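Chapter 5
Who Gets to Be Root?
Shared machines, file permissions, and the people who set them

Learning goals
After reading this chapter you should be able to explain what the superuser account can do, read a permission string, tell the difference between a rule the system enforces and a rule people merely agreed to, and say why "only trusted staff have access" is a weak answer.

5.1 A Monday at Drutum

Drutum was a small hosting outfit with 39 customers on one large Unix server. Its owner, Rory Semple, liked to tell new customers that their files were private. Each customer had an account, each account had a home directory, and the home directories were closed to everyone else. All of that was true as far as it went.

One Monday a customer named Kiều Ninh asked a plain question: closed to whom? She had noticed that a billing script called Karkix could report how much space her mail took up, folder by folder. She had never given Karkix permission to look in her mail folders. Semple wrote back that Karkix ran as root, so it didn't need permission, and that there was nothing to worry about.

You should be suspicious of both halves of that answer. The first half is correct and tells you a great deal. The second half is a promise about how people will behave, dressed up as a fact about a computer.

5.2 What the system checks

When a program on a Unix-like system tries to open a file, the kernel looks at who is asking. It compares the user and group of the process with the owner and group of the file, then reads the permission bits. A listing might show this:

-rw-r----- 1 kninh staff 55 notes.txt

The owner may read and write. Members of the group "staff" may read. Others get nothing. Students often take this line as a statement of who can see the file, and textbooks (earlier printings of this one included) have encouraged them. Read it again with more doubt. It says what the kernel will allow to ordinary accounts. A process with user ID 0 will normally get past these checks, whatever the letters say.

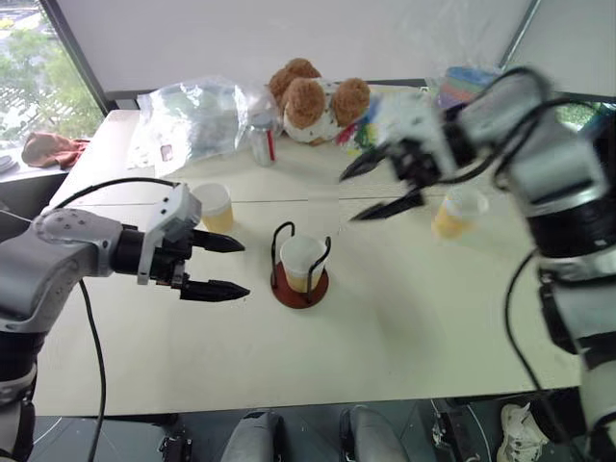
So the real list of people who can read notes.txt is longer than the listing suggests. It includes anyone who knows the root password, anyone allowed to run a root shell through sudo, and anyone who can change a script that root will later run. It may also include whoever can walk up to the server and start it from another disk. None of them appear in the output of ls.

At Drutum, Semple believed that two people had root. Ninh kept asking, and the count came to eight. Some had been added to a group for one repair job and never taken out. One was a former contractor whose key still worked. The Karkix script itself sat in a directory that the whole group could write to, so any member could have replaced it with something else.

5.3 Do logs help?

The usual reply is that root's actions are logged. Sometimes they are. The sudo program can record the command a person typed, but once that command opens a shell, the default record may say little about what followed. And if the log lives on the same machine, root can edit it. Sending logs to a second machine is a real improvement – provided the same people don't run that machine too. At Drutum they did. The second machine was called Peleo, and it took the same root password.

5.4 Arguments for fewer powers, and for more

There are two old camps here. One says that power should be held by few hands, because each extra administrator is another way in. The other says that a small closed group will sooner or later serve itself, and that users are safer when many people can check and undo what is done. Both camps have good stories. Be careful with either when it is offered as a technical finding, as the kernel has no opinion.

Encryption changes the argument a little. Từ, a file tool we will use in the exercises, encrypts data on the user's own computer before sending it, so that an administrator on the server holds only scrambled bytes. That is worth having. It does not stop root from deleting those bytes, and it does nothing for a user who types the passphrase on the server itself.

Key terms
superuser, user ID, group, permission bits, sudo, remote logging

Before you go on
Log in to a shared system you are allowed to use and run the id command. Write down every group you belong to and what each one lets you do. If you can't find out, write down whom you would have to ask – and what, apart from that person's word, would back up the reply. Keep the list. Section 5.5 starts from it.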